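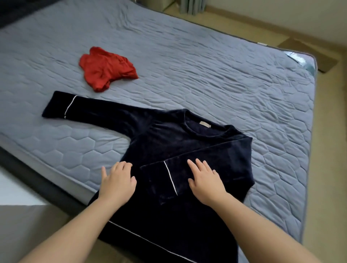
**Ticket 162: garments sliding off hangers, zips snagging, velvet marking**
Site: Zultbridge guest accommodation, bedroom wardrobe
Opened: July 20, 2022
Priority: low
Status: open, part 3 pending

**Reported fault**

Jackets are found on the wardrobe floor after the door has been shut. Velvet nightwear comes out of storage with a hard crease across the chest. One outdoor jacket will not zip from the hem.

**1. Velvet top**

Checked folding method. Both sleeves go inward across the front, then the body is folded up from the hem. The crease follows the line of the upper sleeve. Pressing harder makes it worse, as the pile is crushed in one direction.

Action: smooth with flat hands only, along the pile. Fold once, store on top of the stack. No iron. Steam from the back if the mark stays overnight.

Result: crease fainter after 2 days, still there at the cuff.

**2. Track jackets on the rail**

The slim plastic hangers have no grip at the shoulder. With the zip fully open, the front drops to one side and the collar follows. Going in through the neck with the zip closed to mid-chest holds better than hanging it open.

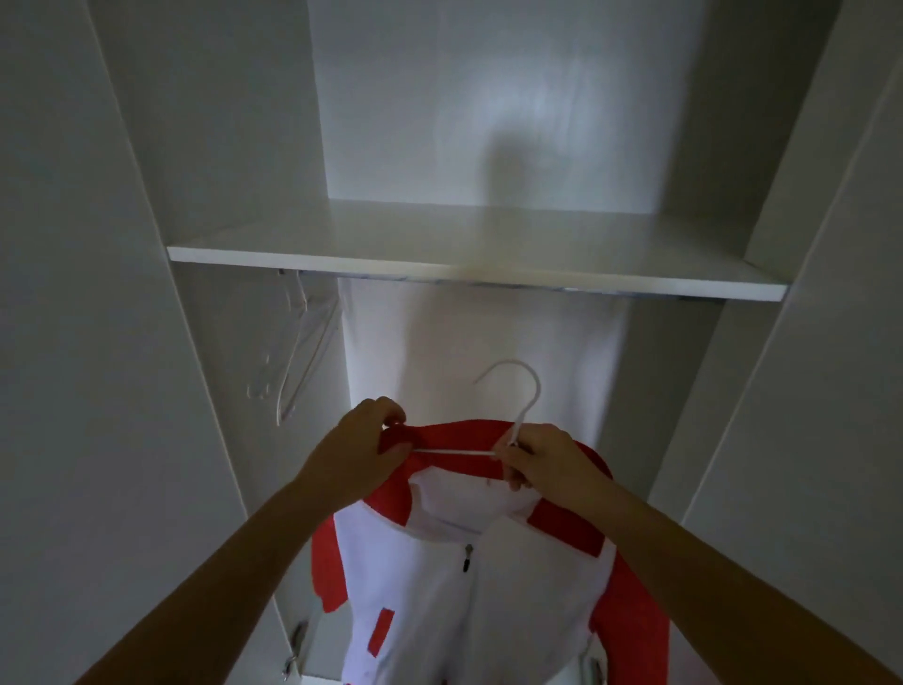

Xiong replied that closing the zip first stretches the collar on older jackets, and asked for the hanger to go in from the hem instead. Tried on one jacket. It takes longer and the hook catches the lining. Kept the neck method, with the zip lowered far enough for the hanger to pass without force.

Action: order 34 flocked hangers from Brovix, delivery August. Until then, a rubber band round each shoulder end.

**3. Outdoor jacket, main zip**

The pin must be fully seated in the box before the slider is moved. On a soft mattress the hem sags and the two sides sit at different heights, so the teeth start out of step. Lay the jacket face up, bring both hem edges level, seat the pin, hold the box still, then pull. Keep the flap clear of the teeth.
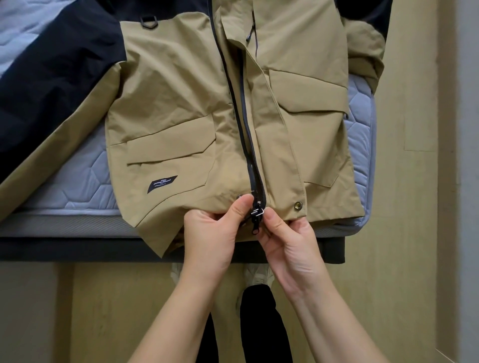 Kovon wants the zip waxed before anyone condemns it, and asks whether the snaps were left open during the test. They were. Wax to be applied to the lower teeth, then the zip cycled 200 times and checked for splitting above the slider.

Not yet done. If it splits, replace the slider only and keep the tape.

**Outstanding**

- Wax and retest main zip
- Fit new hangers on arrival
- Recheck velvet cuff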